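Fuvia Tracking Line, 8 metre

Tracking & Trailing > Lines and leads > Fuvia Tracking Line

In stock. Usually leaves us within 3 working days.

We've been waiting a long time to be able to put this one on the site! The Fuvia is the line we use ourselves, on our own dogs, and it's the one we end up lending to people on training weekends and then having to ask for back. It's made for dogs working a ground scent at a steady pace with a handler walking behind: deer follow-up, man trailing, lost pet searches, or just the fun of laying a trail across a field on a Sunday-morning sort of walk and letting the dog puzzle it out.

It is a single length of round, coated cord with no handle loop and no knots. If you've ever had a loop snag on a bramble just as the dog has pulled hard into cover, you'll know why we're so keen on that. The tail end simply slides through. You can let the whole lot go, follow the dog under a fence and pick it up on the other side.

What it's like to use

The coating has a slightly tacky feel when it's new, and it stays grippy in rain. Sabina Trnka took one out through most of a very soggy April with her two Bavarians and says she stopped wearing gloves after the second outing, though we'd still suggest gloves if you've got a strong young dog or one who likes to launch himself off the start. Cord moving fast through a bare hand will burn, whatever it's coated with.

It doesn't soak anything up, so it weighs the same at the end of a wet trail as it did at the beginning. Mud wipes off with a handful of grass. It's stiff enough that it doesn't wrap itself round every sapling, but soft enough to coil and hang across your chest when you're walking back to the car. I do find it wants to spring out of the coil in very cold weather. Warm it up in the footwell on the way there and it behaves much better.

The colour is bright orange all the way along, and it shows up nicely on bracken, leaf litter and wet grass. It's less easy to spot in beech woods in autumn (ask Evaristo, who walked past his twice). 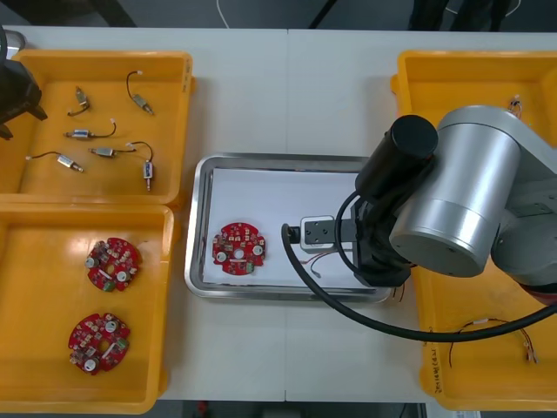

The clip is solid brass with a swivel, and it's the short pattern, so it sits neatly on the back ring of a harness or a wide tracking collar without bouncing on the dog's spine. We went back and forth over the size of it. The bigger clip was easier to work with cold fingers, but small teckels hated it, and plenty of good tracking dogs are small teckels! The one we settled on has a thumb piece with a ridge cut in it, and that gets you most of the way there.

Collar or harness?

Either is fine with this line. Lots of deer people like a broad leather collar with a swivel, and fit it only for tracking so the dog knows what's coming. Trailing handlers mostly use a harness. What matters more is that you keep the same kit for the same job. Put the tracking collar or harness on at the start of the trail, let the dog have a minute to settle and take in the ground, and take it off again at the end. Dogs pick this up astonishingly quickly, and it's lovely to watch an excitable youngster drop his head and get serious as the buckle goes on.

Please don't clip it to an ordinary thin collar, and never to a slip lead or a head collar.

How long a line do you need?

We stock this length because it suits most people in most places. It gives the dog room to cast about and check back without you treading on his heels, and in woodland it's as much as you'll want to manage. If you work mainly on open hill or stubble you may like something longer, and the Baek line further down this section is worth a look. For puppies and first trails I'd stay with this one and hold it halfway along, letting the rest drag behind you.

A few starting tips from Hanne Vestergaard, who runs our beginners' trails:

Lay the line out straight behind the dog before you begin, on the ground, clear of your boots.
Let it run through your hand until he's settled into the track, then take up a light, even contact.
If he stops to check, stop too. Don't step up alongside him.
When he's wrong, stand still and keep quiet. Most dogs will work back to it by themselves.
Finish every practice trail with something he really wants at the end, and make a proper fuss of him.

Looking after it

Rinse in plain water and hang it up over something wide. A door hook will leave a kink. Mild soap is fine if it's been through anything horrid, and it usually has. A drop of light oil on the swivel now and then keeps it turning freely, and grit in the swivel is the usual cause of a twisting line. Check the stitching and the sleeve by the clip before each outing. If you see the inner cord showing through the coating anywhere, retire it and cut it up for tying gates.

Details

Length: 8 m
Breaking load of cord: 500 kg
Weight with clip: 276 g
Colour: orange
Clip: solid brass, swivel, short pattern
Handle loop: none
Suits: all breeds from teckel upwards

Goes well with

Cletport tracking collar, wide, lined
Cindia trail markers, paper, pack
Baek long line, for open ground

What people have told us

"Used it on a long, cold follow-up through thick rhododendron and it didn't catch once. My old leather line would have had me in tears. The dog found her deer and I still had the skin on my hands." Rosalba Rinaldi

"Very good line. Took a couple of outings to lose the curl from the packet. I would like it in green as well." Chalerm Nuchit

We've passed the green request on, Chalerm, and you're not the first to ask!

Questions about fitting or length

Drop us a message with your dog's breed and weight and the sort of ground you work, and one of us will get back to you. We're out with our own dogs most early mornings, so afternoons are the best time to catch us on the phone. Lines can be returned unused in their packaging.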